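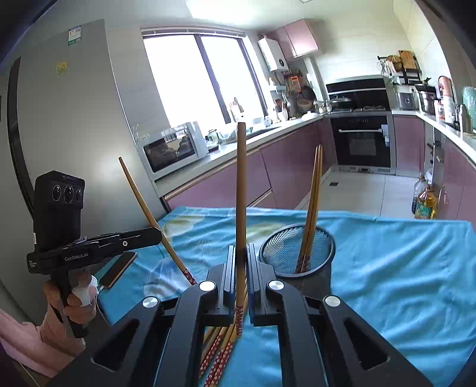

Chopsticks, spoons and the drawer that never closes

The kitchen tidying group met again in June, and this month the subject was small things: chopsticks, long spoons, skewers, the whisk with the bent loop, and whatever else collects in the drawer next to the stove. Several readers wrote in after the spring item on jars to ask for something on utensils, so here are the notes from the session, with a few additions from letters that came in afterward.

Start with the table

Elisa Martinelli led the session and began the way she usually does, by clearing the table and putting down a cloth. A cloth keeps round things from rolling off and cuts the noise, which matters if you live over someone. A bright plain color or a loose pattern is best for this job. Small pieces such as rubber bands, corn holders and the caps from skewers show up well against it, and you can gather the corners at the end and shake the crumbs outside.

Empty the drawer onto the cloth completely. Do not sort while the things are still in the drawer. Take out the liner or tray too, wash it, and stand it up to dry while you work. If the drawer has screws showing at the front, tighten them now while it is light.

Then make piles by length. Most people sort by use, and end up with a large pile called "other." Sorting by length is faster and tells you at once which things were stopping the drawer from closing. Anything longer than the drawer is deep should go somewhere upright.

Chopsticks

Chopsticks took up most of the evening. Nearly everyone has more than they use, often from several sets, and they get separated in the wash. The method we settled on has a few steps.

Hold the whole bundle in a loose grip, tips down, and tap the ends on the table. Short ones and long ones will separate at the top. Pull out the long cooking chopsticks first, as they belong with the spatulas and not with the eating pairs.

Next, match the patterns. On many wooden pairs the decoration is at one end only, so turn them all the same way before you begin. Red and white patterns are the hardest to match because the small differences are in the spacing of the design. Lay the first stick flat and bring the others up next to it one at a time. A match should line up along the whole decorated part.

Run a fingertip down each stick. Rough spots, splits at the tip and any darkening that does not wash off are reasons to retire it. A single stick with no partner can be kept for other work: stirring paint, marking seedlings, clearing the small drain hole at the back of the refrigerator, or propping up a floppy basil plant. Three or four spares are enough for most homes. The rest can go.

Check that the pairs are straight by rolling them on the counter, without the cloth. A warped stick wobbles and leaves a gap. Slightly warped pairs still work for cooking if both bend the same way, but they are annoying at the table.

Where they live

A mesh pencil cup makes a very good chopstick holder. It is sold with the office supplies, it costs less than anything in the kitchen aisle, and air gets through the sides and the bottom. Black hides marks better than white or silver. Chopsticks are light and mesh cups are light, so a tall bundle can tip one over if all the sticks lean to the same side. Put a flat stone or a jar lid in the bottom if this happens to you. Leave the cup half full so that you can take out a pair without dragging the others along.

Elisa keeps eating pairs with the thin end up after washing, then turns them over once they are dry. Others in the group thought this was too much turning. Either way, wood should be dry before it goes in a closed drawer or a lidded box. Standing overnight in an open cup is usually enough, longer in damp weather. Do not put the cup right up against the faucet, where it will catch every splash.

If you prefer a drawer, tie the pairs with a soft band or a strip of cloth and lay them along the side. Rubber bands dry out and stick to lacquer. One reader in Vestthorpe uses the paper sleeves from takeout chopsticks and replaces them as they tear.

Washing

Plain wooden chopsticks do better when washed by hand. Use warm water and a little dish soap, rub the bundle between your palms, rinse, and dry with a towel right away. Soaking swells the grain and loosens the finish. Painted or patterned ends will fade faster in a dishwasher, and the thin tips tend to slip through the basket and jam the spray arm.

For sticks that have picked up a smell, a paste of baking soda left on for 15 minutes and rinsed well will take care of most of it. If the smell comes back after drying, replace them. Unfinished wood can be given a thin coat of food-grade mineral oil, wiped off well and left overnight. Skip the oil on anything lacquered.

The counter problem

Once the drawer is finished, people often look at the counter and lose heart. Jars and containers drift out of the cabinets and stay there, and the corner fills up first. Our suggestion is to leave the counter for another day. If you must do something, clear one stretch next to the sink, as long as your forearm, and keep only that part free for a week.

Things that stay out on a counter should be used every day. Coffee, salt, oil and one cup of utensils are a fair start. Dried beans, the second kind of sugar and the big jar of buttons can go lower down. Oil and spices should be kept out of strong window light, so if your counter runs under a window, use that part for bowls and boards.

A microwave in the corner takes up the deepest part of the counter, and that is not a bad place for it, as the deep corner is hard to reach for anything else. Check the manual for how much air space it needs behind and at the sides, and do not store paper bags or dish towels on top.

The refrigerator top and door came up as well. Notes and small stickers build up over the years. Leave the energy label if you think you might sell or pass on the appliance. For the others, warm the sticker with a hair dryer on low and peel from a corner. A little cooking oil takes off what is left, followed by soapy water.

What to do with the extras

Our exchange box is at the Villaseñor Street hall, in the side room, open in the mornings. Clean chopsticks in matched pairs are welcome, tied together. So are serving spoons, tongs that still spring, and trays in good shape. Please do not leave single sticks, knives or anything with a loose handle. The box had 448 items through it last year, and most of them were gone within a few days.

The school in Rodorport is collecting plain wooden chopsticks for craft work and will take single ones, painted or not, provided they are clean and not split. Ask at the front office.

Letters

A reader asked if there is any point in keeping disposable chopsticks that came with meals. Keep a few for the car or a picnic bag. They splinter with washing and are not meant for regular use. If you have a full shoebox, the school would be glad to have it.

Another wrote that her cabinets are pink and that she cannot find storage to go with them. Elisa's answer was to stop looking for a match. Black, white and plain metal all sit quietly next to a painted cabinet, and a light gray countertop goes with any of them. Spend the money on hinges.

A third wanted to know how often to go through the utensil drawer. Once a year is plenty. Do it when the liner needs washing anyway.

Finally, a correction to the spring item. The wide jars recommended there were listed as fitting the Timov wire shelf. They fit the lower shelf only. The upper one is too shallow for the lids, and we are sorry to anyone who bought a set on our advice. The narrow jars fit both.

Next session

We will be doing pot lids. Bring one that gives you trouble and, if you can, the pot it goes with. The session starts at 3 in the afternoon in the side room at the hall, and the kettle will be on from a quarter to. There is no charge, and you do not need to have come before. Bring a cloth for the table if you have a spare one.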